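Questions we get about robots and small chores

Answers by Fikri Tarigan and Ghazala Paracha, Nilosum. Last changed in March.

We use cookies to remember your language and to count visits. Accept all | Only necessary

Can a robot tidy up my workshop or kitchen now?

Some parts of it, yes. If the things are always kept in the same place, a machine with two arms can pick them up and put them down again many times. If your drawer is different every evening, it is still difficult. We tell customers to begin with the storage. Open bins against a wall are easier for a machine than a closed cupboard, and they are also easier for your colleagues.
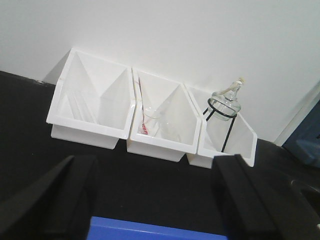 Why is glass such a big problem?

A camera looks for edges and for color, and clear glass gives very little of both. On a white background it is worse. People have the same trouble, but we can feel with the fingers what we did not see well. Most grippers feel only a little. For this reason we ask every customer to tell us which of their items are transparent, before we speak about price.

Does it need two arms?

For lifting a box, one is enough. For glassware, or for opening a jar, we recommend two. The two arms must work very close to each other, and the planning of this takes more of our time than any other thing. Cables also need attention, because they move together with the arm.

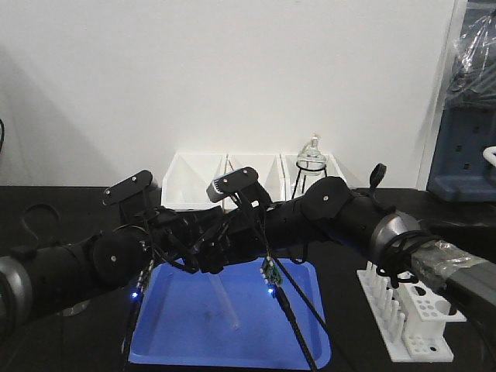

Can it wash the dishes?

Not in the way you would like. Loading plates of one size into a rack is possible. A pan with burned rice is a job for a person, and I think it will stay so for some years.

How long does it take to teach one chore?

In our work for Kwok, the first chore took 19 days and the second took 4. The second was shorter because the table and the lights did not change. Please do not move the lamps after we leave!

Will it break things?

Yes, sometimes. Please practice with cheap items first and keep the good ones in another room.

Do you sell the arms?

No. We only advise and do the setup. For spare parts, please write to your own supplier.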